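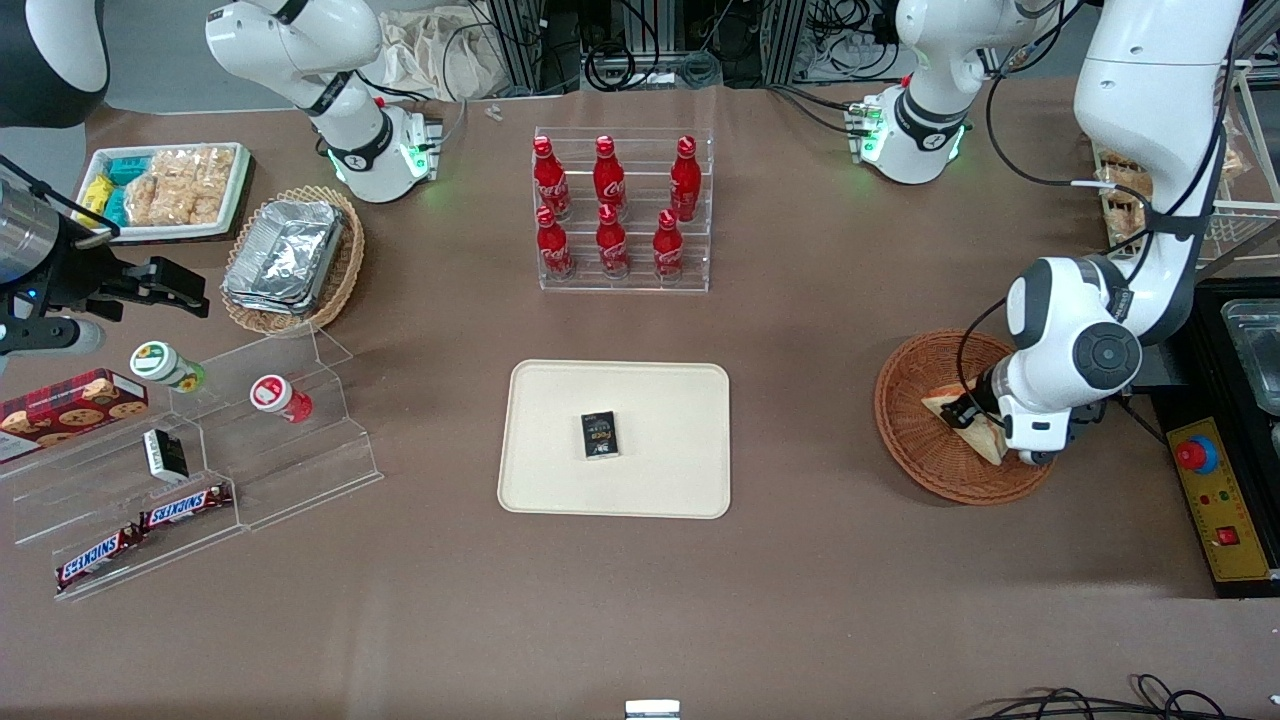

Notebook, serving counter cell
August 2020

Counter layout, second version. Left arm has the sandwich basket and everything on that side, right arm has the acrylic steps with the small goods. The Coke rack sits in the middle where either arm can get to it. Tray in front of the rack is the handover spot.

Writing this up now while it's fresh, partly for the Kellow crew who take over the cell next, partly because I keep forgetting why we moved things.

What we ran

Took one list of 88 orders copied off the paper slips from the Wodgate canteen. Each order is one to three items. The arms pick to the tray, a person checks the tray and passes it across. Same list the counter staff worked through by hand last December, so we have something to compare against.

14 orders needed a person to step in. Five of those were sandwiches. The rest were small stuff off the steps, mostly bars, plus a couple where the order itself was wrong on the slip and a person would have caught it anyway. I have not split those out properly yet.

Sandwiches

Triangle packs want to be gripped across the flat faces, near the crust edge. If the arm comes in on the point it squeezes the filling. Standing them up against the rim of the basket helps a lot, because the fingers get a side each. When they slump flat the planner goes looking for an edge and scrapes the wicker. Whoever loads the basket needs to stand them up. Took grip force down one more step from the Figueroa default. Leave it there.

The wicker is a pain for the depth readings but the canteen wants to keep it. They say people buy more out of a basket. Fine. We can live with it if the basket doesn't move, so I want a locating ring under it.

Bottles

No trouble. Two rows of three on the tiered rack, back row higher, the gripper goes in from above on the cap and lifts. Don't let anyone push the rack forward to wipe behind it without putting it back on the marks. We lost most of a morning to that.

Bars and small boxes

Snickers on the bottom step are the worst item on the counter. Wrapper slides, and if two bars touch, the arm tries for both. Staggering them works better than lining them up square. The small upright box is easy. Cookie box is fine as long as it leans the same way every time. Rice cracker packets we have not tried seriously, they shift in the tray whenever one is taken. Same for the foil containers in the oval basket: lids crinkle and the height reads different each time. Both stay with the staff for now.

What the staff said

Spent the lunch break with the four people who work the counter at Wodgate. Notes more or less as they came:

Reloading is now the job. Before, you topped up the shelf when it looked thin, in between serving. Now it has to be done to a pattern, and if it's done sloppy the arm stalls and you get called over. Two of them said this is more tiring than serving, as you're always half listening for the stall tone.

They miss the talking. Regulars used to say what they wanted before they got to the front. The arm works from the screen, so people look at the screen.

Nobody's hours have been cut and they asked me twice if that would stay true. I said I don't decide that and would pass it on. Passed it on to Botel the same afternoon. No answer so far. I'd like one in writing before the next visit, it's not fair to keep asking them for help without it.

Good side: less bending and reaching for the heavy drinks, and the person on checks can sit. The one with the bad shoulder wants to stay on checks. I don't see why not, but the rota has everyone rotating.

One suggestion I want to use. Let the person at the tray hold the arm with a foot pedal instead of reaching for the stop. At the moment hitting the red button means a full restart, so people put off pressing it. That's the wrong habit to be teaching. Pedal for hold, button stays for real stops — and we say so in the training.

To do

Locating ring for the sandwich basket.
Loading card with outlines, one per display, big enough to read from standing.
Price a foot pedal and check it can go on the hold input.
Change the stall tone to something softer, and only after the second failed try.
Tie back the cables at the front right corner of the table.
Split the 14 by cause.
Chase Botel about hours.

Next run uses the same list in a different order, with a canteen person loading and me keeping my hands off it.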